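Toshiko Murakami has read 235 letters of complaint about tables, and she would like it known that she replied to all but one. "He'd written it on the table," she says. "He posted me the leaf."

For 7 years she looked after returns at Grevlow, a furniture shop that has since become a place to buy phone covers. She now writes a small newsletter, Leten, on the subject of living with plain things, and it has 1012 readers, a figure she gives without being asked. We met at her kitchen table, which has a burn on it the shape of Portugal.

What did people complain about? "Rings, mostly. Cups. They'd buy a pale table, put a hot mug on it the same afternoon, and ring us up as though there had been a death." She has some sympathy. A pale table shows you what you've done. A dark one keeps quiet and lets you find out when you move house.

She is firm that people should look at the grain before they look at the price. Shoppers, she says, stroke a table twice, knock on it once for reasons they couldn't explain, and then ask about delivery.

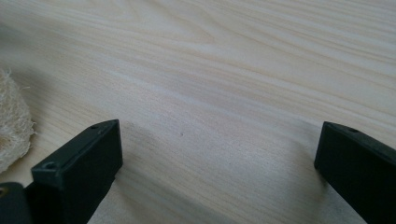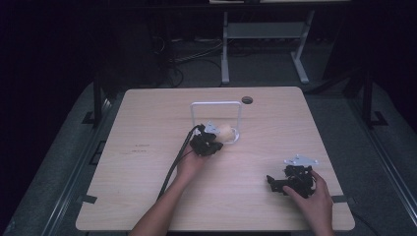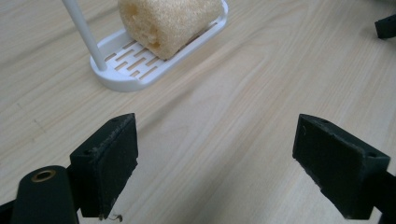
Pale wood grain on a tabletop, in all three.

## On oil, and people who love it

Her old colleague Sarmīte Priedītis swore by oiling everything twice a year, in May and again when the clocks changed. Murakami did it once. "I had to eat standing up for two days. My toast tasted of cricket bat."

These days she uses a damp cloth and low expectations. Coasters she regards as a kind of surrender, though she owns a set of Stureo ones, a wedding present, and keeps them in a drawer "where they're safe from cups".

I asked whether she'd ever spent real money on a table. She went rather quiet, then admitted to paying £500 for one at a house sale in Paterson Street. It didn't fit through her front door. It lived in her brother's garage for a winter and is now, she thinks, his.

"He puts paint tins on it," she said. "Straight on the wood." She moved my mug half an inch to the left, on to Portugal, and asked if I wanted another tea.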